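Best reading order for the Drurbridge novels?

Posted in Thrillers & Audiobooks by filali_reads

Hi all! I just finished The Drurbridge Ledger on audio and I'm completely hooked (I sat in the driveway for 28 minutes to hear the last chapter!). Now I see there are prequels, a novella and a big audio bundle, and the library lists them in two different orders. Do I go by publication date or by when the story happens? And is the novella worth getting? I don't want the hotel fire spoiled if I can help it.

pagesafterdark

Publication order, all the way! The first prequel gives away who set the fire by chapter three, and that reveal is so good when it comes at you cold in book four. Start with The Drurbridge Ledger (done, lucky you), then Cold Harbor Girls, then The Drimumance House, then Ash Season. Save both prequels for after that. The second one is my favorite of the whole bunch and it hits so much harder once you know how the sisters end up.

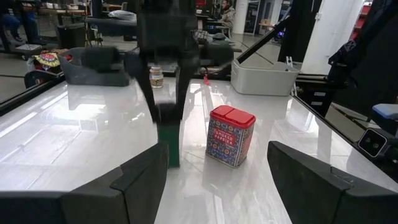 lovley_listens

Agree with the order above, with one change: read the novella right after The Drimumance House. It's only 114 pages and it follows the detective's ex-wife through one long weekend in October. You'll recognize her when she walks back in at the start of Ash Season, and I cheered out loud. The bundle has all four main novels but leaves out the novella and the prequels, so check before you spend a credit. Same narrator on everything except the first prequel. The new voice took me 40 minutes to get used to and then I loved it!

mysteryshelf121

I read them totally out of order and still had fun. Just skip the blurb on the back of Ash Season, it tells you way too much.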